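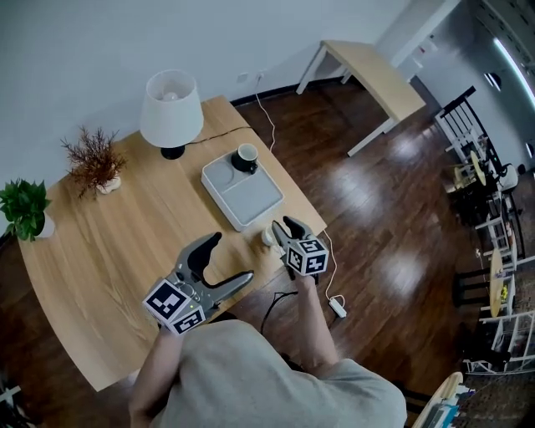
Both grippers on the go at the little table, tray and mug standing by.

I do love a slow maintenance morning! The Bitar pair had done 858 runs, so I wiped the black finger pads with a barely damp cloth, let them dry for 20 minutes — coffee helps — and snugged the two screws behind each finger. Then the marker cubes, which get a soft dry brush and nothing else. Nadine Srour swears by lens paper, and she may well be right. New pads are coming from Londine in June.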